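Cahier d'atelier - cellule à deux bras
19 juin 2022 - par l'équipe cellule
Imprimer | Envoyer par e-mail

Passé une bonne partie de la journée avec la cellule à deux bras, toute seule dans le bâtiment ou presque, ce qui est bien agréable pour ce genre de travail. Je voulais surtout reprendre le jeu dans le poignet gauche, signalé dans le cahier par Haltine, et vérifier l'écartement des doigts avant la semaine. Le sac en papier reste dans la série d'objets, il est très bien pour voir si les pinces forcent. 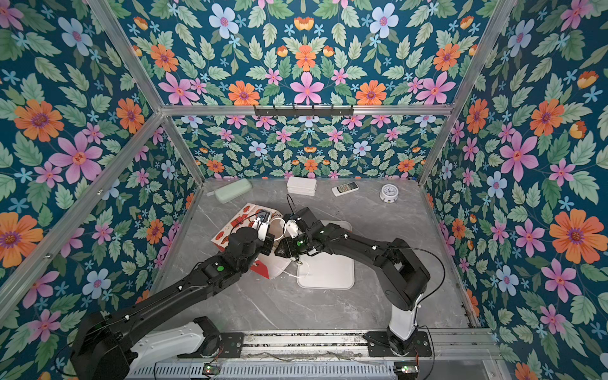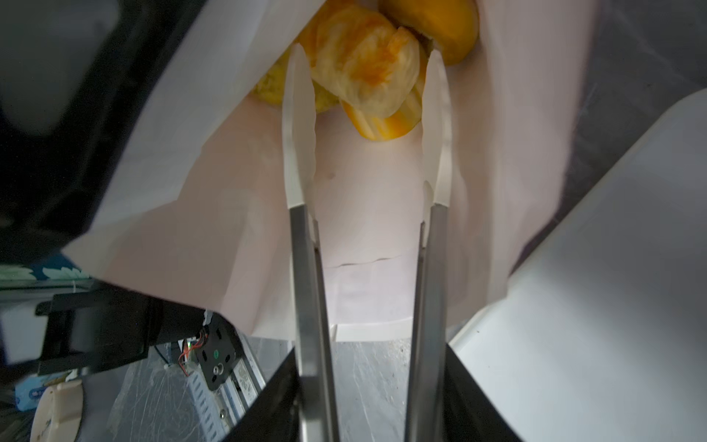 Poignet gauche

Le jeu venait des deux vis de bride, comme la dernière fois (voir la page de novembre, même symptôme, même bras). J'ai tout déposé, nettoyé les filets à l'alcool, remis une goutte de frein-filet moyen et resserré en croix. Le bras n'a plus ce petit claquement en fin de course que l'on finissait par ne plus entendre à force de vivre avec ! J'ai relancé ensuite 200 cycles à vide, vitesse réduite, sans alarme. Le compteur de la fiche était à 518 au départ, je le note ici parce que quelqu'un l'avait remis à zéro sans l'écrire, et on avait perdu une matinée à chercher pourquoi les intervalles de graissage ne tombaient plus juste.

Doigts et embouts

Les embouts blancs vont encore, je les laisse. J'ai repris le zéro d'ouverture sur les deux pinces avec la cale Gindutent, celle qui est dans le tiroir du bas et qu'il faut absolument y remettre (je l'ai cherchée un bon quart d'heure). Ancienne valeur côté droit : 941. J'ai préféré refaire la mesure trois fois avant d'y toucher, et finalement je l'ai gardée. Côté gauche, ramené à 400, à surveiller.

Rail et câbles

Coup d'aspirateur puis chiffon sec sur les profilés, la poussière s'installe vite dans les rainures. Pas de soufflette, s'il vous plaît, elle envoie tout vers les cartes. Les câbles noirs des bras méritent qu'on les regarde bouger sur toute la course : à droite, la boucle me paraît généreuse, je mettrais volontiers un collier de plus, mais souple, et seulement après en avoir parlé avec ceux qui font tourner la cellule le soir.

Reste à faire

- commander des vis de bride chez Cledier, il n'en reste qu'un sachet entamé
- demander à Chauhan si la nouvelle graisse convient aussi aux coudes
- refaire l'essai en charge du poignet gauche, à vitesse normale cette fois
- recopier les valeurs d'ouverture sur la fiche collée dans l'armoire

Arrêt propre en partant, bras en position de repos, clé rendue au tableau.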